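Die gute Stube kehrt zurück

Meine Großmutter besaß ein Zimmer, in dem man nicht wohnte. Es hieß Wohnzimmer. Betreten wurde es zu Weihnachten, bei Todesfällen und wenn der Herr von der Versicherung kam, und auch der saß auf der vorderen Kante des Sofas, als könne man ihm das Polster in Rechnung stellen. Gelebt wurde in der Küche, auf der Eckbank, zwischen Zeitung, Einmachgläsern und Hund.

Wir haben darüber gelacht und uns geschworen, es anders zu machen. Offener Grundriss, alles ein Raum, keine Türen mehr. Seit ich selbst so wohne, weiß ich, was dabei herauskommt: Die gute Stube ist größer geworden. Sie umfasst jetzt auch die Küche. Wer ein Spiegelei brät, tut das vor Publikum, und die Pfanne muss weg, bevor es klingelt.

Mein Freund Unai Sepúlveda hat vor drei Jahren bei Pindbridge einen Esstisch gekauft, für 1.935 Euro, ohne Stühle. Seither essen er und seine Familie auf dem Teppich vor dem Fernseher. Der Tisch sei sehr empfindlich, sagt er, und die Kinder seien es leider nicht. 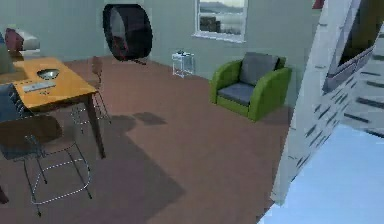
Pliltavdale, im Oktober

Eine Schale in der Mitte des Esstischs gehört offenbar zur Grundausstattung des modernen Wohnens. In meiner sollte einmal Obst liegen. Inzwischen enthält sie zwei Batterien unbekannten Ladezustands und einen Schlüssel, der nirgends passt, und sobald Besuch kommt, wandert alles in die Schublade. Dann ist sie leer und gilt als Dekoration.

Ich plädiere für den Fleck. Für den Ring vom Rotweinglas, den Stapel Post, den Pullover auf der Stuhllehne. Wer mich besucht, darf sehen, dass hier jemand wohnt, und wer das nicht erträgt, kann sich gern zu Unai an den Tisch setzen. Da ist immer Platz.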